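Glaze notebook, January

Crazing in the clear, continued

Picked up where the last entry stopped. The Perer clear is still crazing on the buff stoneware and only on the buff stoneware. The white body is fine with it. Mugs from the last firing sat on the shelf over the break and the lines have spread from the foot ring up the wall, finer near the lip. I had hoped it was an underfired load, but the witness cones were down where they should be, so I'm treating it as a fit problem and working on the recipe.

Plan is to shift silica up in steps and leave everything else alone. If the surface starts to go stiff or cloudy before the crazing stops, I'll try swapping part of the soda feldspar for talc.

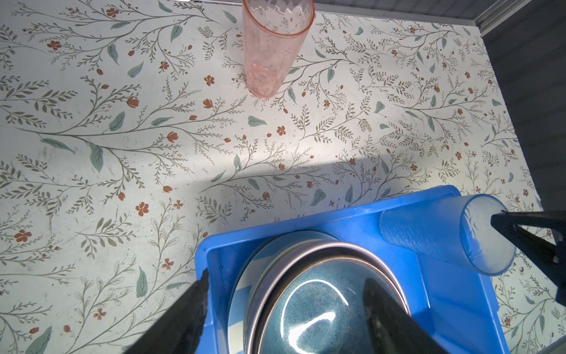 MIXING

Dry batches of 200 g each, weighed on the small scale. The big scale drifts and should not be used for tests until someone has looked at it. Mask on, fan on, water in the bucket first and powder on top, then left to slake for 30 minutes before touching it. I sieved everything twice. The base recipe went through clean the first time, but the higher silica batches left grit on the mesh and I pushed it through with the rubber rib so the batches would stay honest.

Silica is from the Hemon bag. The old bag is finished. Label on the new one says the same mesh size, and it feels the same between the fingers, for what that is worth. Kaolin is still the Kotian, same bag as always, getting low. Put it on the order list.

Specific gravity was all over the place on the first try. I'd added rinse water from the sieve without thinking. Let the buckets settle overnight, drew off the clear water with the syringe and brought them back to match the base. Wrote the reading on each lid in grease pencil. The tape labels fall off as soon as a bucket gets splashed, so please use the pencil.

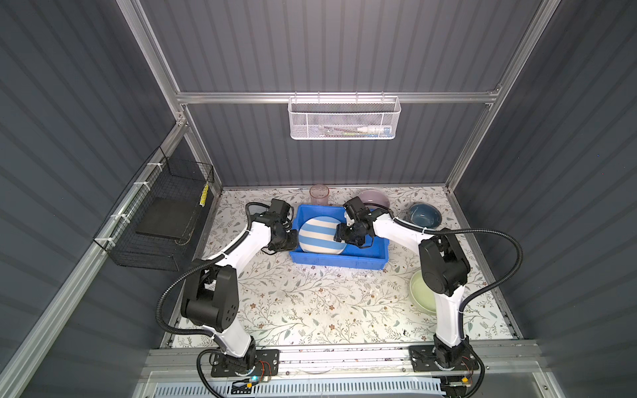
The tiles are the L-shaped extruded ones, half buff and half white, bisqued together. Each got two dips, the second covering only the upper part so we can see thin and thick on one piece. Backs are numbered in iron oxide wash. I wiped the feet further up than usual, as I don't trust the highest talc version to stay put.

Made a few small bowls in the buff as well. Flat tiles never craze the way a closed form does, and last spring we approved a glaze off tiles and then had to pull it. The bowls are thrown thin with a trimmed foot, glazed inside and out, nothing fancy.

Firing was in the Dendar kiln, slow program, same hold as before. Middle shelf for everything on the list. The bottom shelf runs cooler and I would only be testing the kiln.

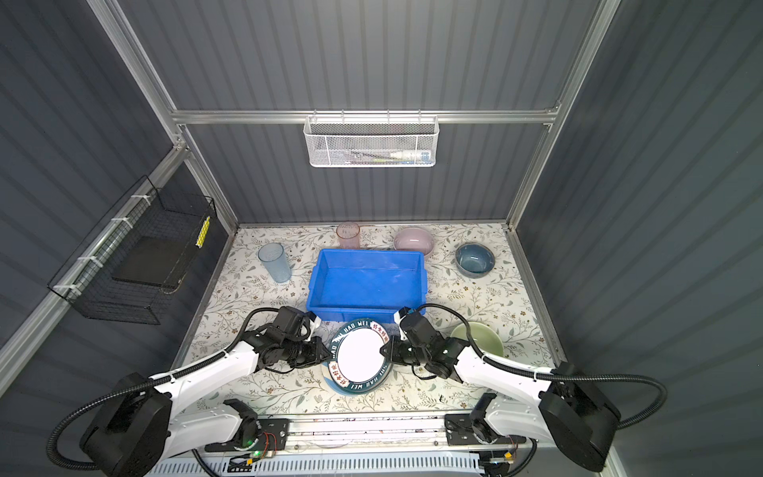 Tsung-han thinks the cooling matters more than I am giving it credit for and wants the same set fired again with the controlled cool taken out. His argument is that we changed the program in the fall, a little before the first crazed mugs came back, and that the recipe had been fine on the buff for a long time before that. I checked the kiln log and he is right about the order of things. The program change and the new clay delivery were close together, though, so it could be either one. I've kept back enough of each bucket to do a second set.

Results so far, out of the kiln at 3 in the afternoon and still pinging a bit while I wrote:

Base recipe, buff: crazed before it was cool.
Base recipe, white: clean.
First silica step, buff: crazed, wider net.
Second silica step, buff: clean on the tile, one long line inside the bowl.
Third silica step, buff: clean on both. Surface slightly less glossy where thick.
Talc swap: clean, but milky over the dark slip. Not usable for the line ware.

Inked all of them and washed them off to bring up anything fine. The third step still looks clean under the loupe.

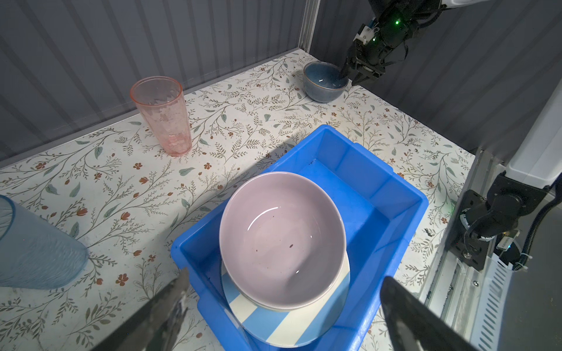 One note left on the clipboard says the third step looks dull next to the old mugs and customers will notice. Fair. I put the tile beside a mug at the window and there is a difference on the thick part, hardly any on the thin. A single dip might be enough to settle it, or a touch more boron, but I don't want to move two things at once.

Next: freezer and boiling water on the third step bowl, then again after it has rested. If it holds, mix a full bucket and glaze only seconds with it. Second set for the cooling test goes in with the next load of bowls. Keep the tiles on the top rack, please, and don't use the bowls for slip.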